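The Quintana Starter Cell: what's in it and what to budget for

Hi, Mwende Nyamweya here, I put together the equipment bundles at Kosholm and I wrote this page because the same money questions keep landing in my inbox. The Quintana is our arm-and-gripper bundle for people who want to try robot handling of everyday objects without ordering a whole production line (or a special table!). You get the arm, a two-finger gripper, a wrist camera with its bracket and cables, and a year of our Simari control software.

Let's start with the camera, as everyone asks. It rides at the wrist and looks down past the fingertips, so you get the tips and whatever they're heading for. When things move quickly up close, the picture smears. If you need sharp stills at speed, tell me before you order and I'll quote you the faster one, which adds $1,000.
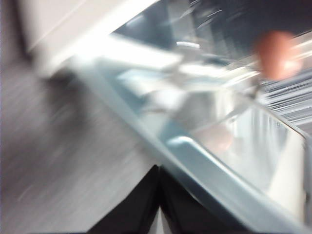
Wrist camera view: black gripper fingers at a blue-gray rim, with plenty of motion blur.

I'd also plan on a second, fixed camera. It isn't in the base price, and I wish it were, but Hamisi Mushi in purchasing talked me out of it (lots of labs already own one). You really do want to see the arm and the appliance together when you're working in a tight opening like an oven, with a door sticking out in front and a rack underneath.
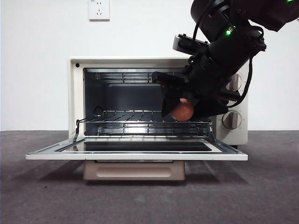 Fixed camera view: the gripper holding a round orange-brown object over the rack of a toaster oven.

Now the budget part! Beyond the bundle itself, set aside some $3,000 for the first year. Most of that goes to the second camera, spare fingertips, a stand if you want one, and the props you practice on. Buy cheap props, and buy doubles. Replacement fingertips come in packs of 4, and I'd put two packs on the first order so you aren't paying shipping twice.

Lead time is 30 days from a signed quote. The Grurinus mounting plate ships separately, so please check that your receiving desk knows to expect two boxes.

For a quote, write to me or to Faith Mrema and tell us what you want to pick up and where it has to go. A phone snapshot of your setup helps a lot.

Prices last checked June 2, 2020.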